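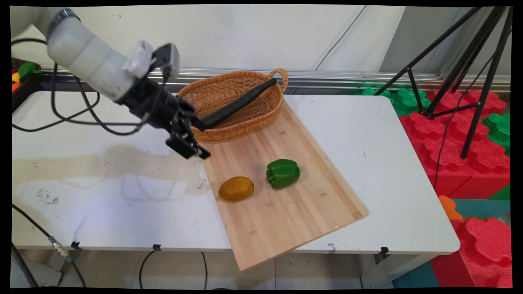 By M. Ejigu | Turnbridge Kitchen Notes | Updated 17 Jul 2026

Print this page | E-mail this page

Bamboo Boards, Baskets and Bare Tables: Frequently Asked Questions

Most of the questions we get start with "I read that..." and end with something somebody wants to sell. I've answered the ones that keep coming back. Where I don't know, I say so.

Is bamboo really better than wood for a cutting board?

Better at what? It's light, it's cheap, and it doesn't soak up water as fast as some soft woods. It's also hard, and my knives notice. The "naturally germ-free" claim is printed on a lot of packaging, and I wouldn't bet my dinner on it. Wash the board.

My board has dark marks. Is it ruined?

Probably not. The board at the top of this page has a few, and a board with a few marks is what most people own. Run a fingernail across the spot. If the surface feels smooth and hard, carry on. If it feels soft or fuzzy, or smells sour after washing, get rid of it. I've tried the lemon and salt trick on three boards. It lightened one of them a little and made the kitchen smell nice.

Do I need special board oil?

You need food-grade mineral oil, and the plain kind from the drugstore will do. The Ositz board cream we were sent costs 40 dollars a jar. I used it on one half of a board and drugstore oil on the other for the whole of February, and I can't tell you which half is which without looking at the pencil mark on the back. Vegetable oil goes sticky, so skip that one.

Can the board hang over the front of the table?

It can, and on a narrow table it often will, especially if you set it at an angle. Fine for parking a pepper. For cutting, pull it back until the whole thing is supported. Pressing down on the part that sticks out is a good way to tip the lot onto your feet. A damp dishcloth underneath stops the sliding - the silicone corner grips do the same job for more money, when they stay on.

There's a big tan water stain on my white table. What takes it out?

Depends on the table, and anyone who gives you one answer without asking what it's made of is guessing. Start with dish soap and warm water. Then try baking soda mixed to a paste, left on for 30 minutes and wiped off gently. Test it on a corner first. If the color has gone below the surface, no paste will reach it. As for scuffs, a melamine sponge can take them off and can take the shine off too. Some of us just put the cutting board on top of the stain and get on with lunch.

Should I keep vegetables in a wicker basket?

Some of them. Potatoes and onions like air, and a basket gives them that, but keep it somewhere dark and don't put the two in the same one. Green peppers belong in the fridge if you aren't using them within a day or two. A basket with a handle is handy for carrying things from the car to the counter, and that's mostly what I use mine for. The "storage system" Gremar sells is three baskets and a label maker.

How do I clean a wicker basket?

Shake it out over the trash and brush the weave with an old toothbrush. Wipe it with a barely damp cloth and let it dry in moving air. Don't soak it. Dishwasher, no - yes, people ask.

Does the glossy skin mean a pepper is fresh?

It's a hint. Store peppers may be waxed, so shine alone proves very little. I go by weight and by the stem end. A good pepper feels heavy for its size and doesn't give when you press it.

Do I have to peel potatoes before roasting?

No. Scrub them, cut out any eyes or green patches, and roast at 350 with the peppers if you're patient, hotter if you aren't. At 350 the cut sides take their time to brown. I've read over 50 recipes promising "perfectly crisp" at that heat and I'm still waiting.

Should I cut the pepper or the potato first?

Pepper first, if you're using one board. Raw potato leaves starch on everything, and then you're wiping down anyway.

Reader comments (3)

boardroom_bore: Had the same bamboo board for years, never oiled it once. Still flat. I think oiling is a hobby.

Anonymous: Disagree on the melamine sponge. It's fine if you go easy. Your table must have been cheap.

peppercorn_jo: Tried the baking soda paste on a tan ring. Half gone, which I guess is what you said would happen. What about bleach?

Contact us | Copyright 2026 Turnbridge Kitchen Notes | Back to top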